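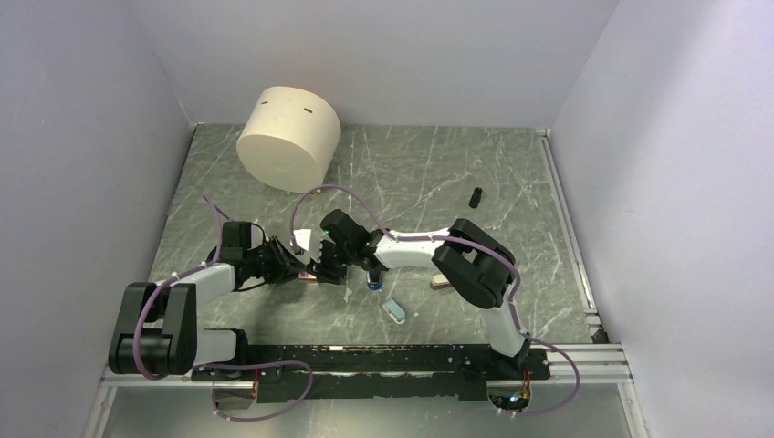 The **Flirnen Pair** is a tabletop robot kit made up of two small arms that share a single work surface, sold by Valtonen as a bench system for schools, hobby groups and small workshops. It belongs to the broad family of two-armed kits meant for handling light objects, and it is usually bought as a full set, with the arms, the mounting beam, the table and the side panels arriving together. The arms stand at the front corners and reach inward, one from each side, so that their black grippers can meet over the middle part of the table, where most of the small-object work is done. A purple cable follows each arm along its white forearm and hangs in a generous loop near the base, and owners tend to become very fond (or very tired) of those loops, depending on how often they have had to tie them back up again.

## Background

The kit grew out of an older single-arm product from the same maker, the Mumulska, which had been popular with evening classes but was limited in one rather obvious way: a lone arm can pick a thing up and put it down, but it has a hard time holding a box still while taking something out of it. Teachers had been buying two Mumulska sets and bolting them side by side for quite a while before Valtonen offered a paired version with a beam of its own. The first Flirnen Pair sets shipped in June, and early buyers were given the choice of trading in a Mumulska toward the price, an offer that many of them took up and a few later regretted, as the older arm is still a very pleasant machine to learn on.

## Design

Both arms are built along the same lines, with white links and heavy black elbow brackets, and each ends in a gripper with black fingers. The left and right arms are mirror images in the way they are mounted, but the spare parts are shared, so a shop keeping one forearm and one gripper on the shelf is covered for either side.

The maker lists a lifting limit of 300 grams per arm when the forearm is held level. This is plenty for craft items, bottle caps, small tools and the like, though it rules out a full mug. The arms run from a 50-watt supply, which is included, and the joints are driven by small motors that can be swapped out with an ordinary hex key. The wiring at the bases is left open. Valtonen describes this as a help to students, who can trace each wire by eye, and it certainly does make repairs quicker, though a fair number of reviewers have wished for a simple cover that could be snapped on once everyone has finished looking.

The table comes in a choice of several printed surfaces, among them a gray-green marble pattern, a plain white and a pale wood grain. The patterned ones are there for people training the arms with cameras, who often want some variety behind the objects. The panels stand at the left, back and right of the table, leaving the front open to the arms, and they keep a good deal of the clutter of a normal room out of the camera's view.

## Assembly and use

A new set comes in 4 cartons. Two people working at a comfortable pace can generally have it together in an afternoon, and the printed guide is friendly and clear, with large drawings and only one truly confusing page (the one on beam height, which has been redrawn in later copies). After assembly, each arm has to be moved by hand through a short set of poses so the software can learn where its joints are. This step is repeated any time a motor is replaced.

In everyday use the arms can be run from saved routines or guided by a person at a second set of handles, sold separately. Passing a small object from one gripper to the other is the task most people try first, and it is harder than it looks. The fingers come very close together, and a slight error in either arm will nudge the object out of reach. The guide recommends starting with something soft and keeping the other items well spread out on the table.

## The Brultcombe service plan

Buyers may add a service plan run by Brultcombe, a repair firm that handles returns for Valtonen. It covers motors, gripper fingers and cables, along with a yearly check of the joints. Surfaces and panels are left out of it, and so is scuffing on the beam, which most sets pick up sooner or later. Parts are mailed out, and the old ones go back in the same box.

## Reception

The kit has been received kindly on the whole. A longer review in a hobby newsletter put one set through 102 handovers over a weekend and praised the steadiness of the elbows, while marking it down for fan noise from the supply and for cables that needed watching whenever an arm reached across the table. Schools have liked the shared spare parts. Complaints mostly concern the price of the handles, which many feel ought to be in the set from the beginning, and the software, which is slow to start on older laptops.

## See also

- Mumulska (single-arm kit)
- Two-armed manipulation
- Tabletop robotics in schools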